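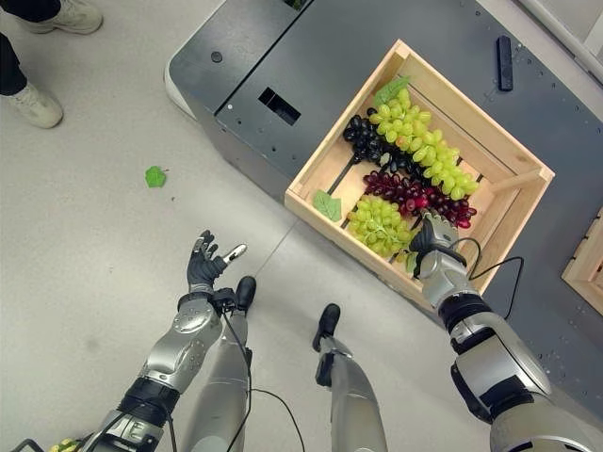
2. Method

We wanted to know if fans who meet an actor in person write about that actor differently than fans who have only watched them on screen. We collected 3,167 posts from the Carrasco message board, all made in threads about meeting television actors. Duplicates and posts shorter than 20 words were dropped, which left about 3,000.

Each post was marked as a first-hand meeting, a story from a friend, or neither. Two of us coded every post separately and compared results in July.
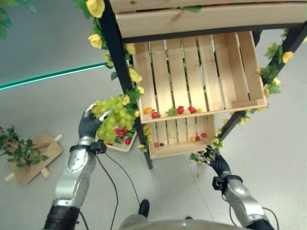
Second-hand stories were more negative than first-hand ones for 14 of the actors. The gap was largest for the cast of Ratedwood, a show that ended before most of the posts were written. Autograph line stories were mostly short and polite.

We did not check if any story was true. Posts on the Rikeo board were left out as it requires a login.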